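La Table de Tulereck est une manifestation gastronomique et caritative organisée chaque été dans la commune de Tulereck, sur la rive nord du lac de Trutemitz. Elle réunit restaurateurs, producteurs et mécènes au profit de la fondation Liver, qui finance l'aide alimentaire dans les communes riveraines.

Historique

La manifestation trouve son origine dans un dîner de souscription donné par la maison Tkachenko, entreprise locale de construction, pour la réfection de la halle aux grains. Devant l'affluence, l'entreprise et la municipalité conclurent un accord de parrainage qui fut étendu, dès la deuxième édition, aux hôteliers du lac. Le dîner assis céda alors la place à une dégustation itinérante entre la halle et l'embarcadère.

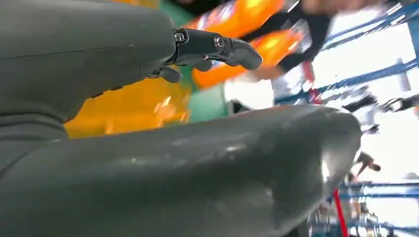 Main robotisée, doigt articulé de couleur noire.

Déroulement

La Table se tient sur 2 jours, au mois de juillet. La première soirée, réservée aux souscripteurs, comprend un repas servi par 6 cuisiniers invités, chacun associé à un producteur de la région. Le lendemain, la dégustation publique accueille 700 personnes, nombre fixé par arrêté municipal en raison de la capacité de la halle. Les billets sont mis en vente en mai. Le poisson du lac, les fromages de Trutemitz et la tourte au seigle figurent au menu de toutes les éditions.

Financement

Les frais d'installation sont pris en charge par la maison Tkachenko. Le produit de la billetterie revient à la fondation Liver, déduction faite de l'indemnité versée aux exposants. Une vente aux enchères de 9 lots, composés de repas et de séjours, clôt la première soirée.

Réception

La presse régionale a salué la qualité des produits, tout en relevant le prix élevé du repas des souscripteurs.

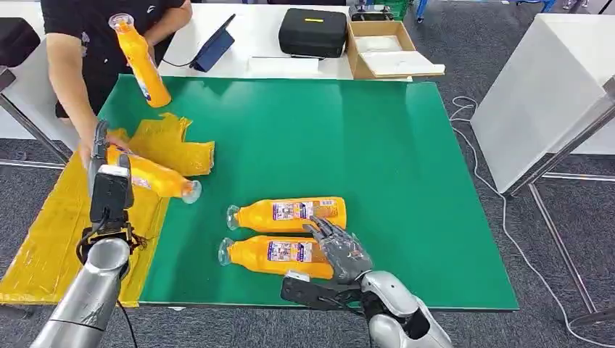 Pour Rhona Mackay, la dégustation publique demeure « la seule vraie fête de la Table », et le repas de la veille gagnerait à être ouvert aux habitants par tirage au sort. Cette proposition a été reprise par plusieurs exposants. La municipalité n'y a pas donné suite.

Voir aussi

Halle aux grains de Tulereck
Cuisine du lac de Trutemitz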